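**Bravomville library extends evening hours**

21 February 2021
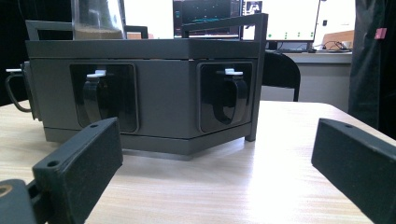

The Bravomville public library will stay open until 10 p.m. on weeknights starting next month, the town said. The change follows a survey in which 229 of 343 residents asked for later closing times.

Head librarian Solomiia Stetsiuk said the extra hours would mostly help students and people who work shifts at the Flarnden plant. Two part-time staff have been hired to cover the desk.

The children's room will still close at 6 p.m. The Condach Street branch keeps its current schedule for now -- the town plans to look at its hours again in October. Holds can be picked up at either building.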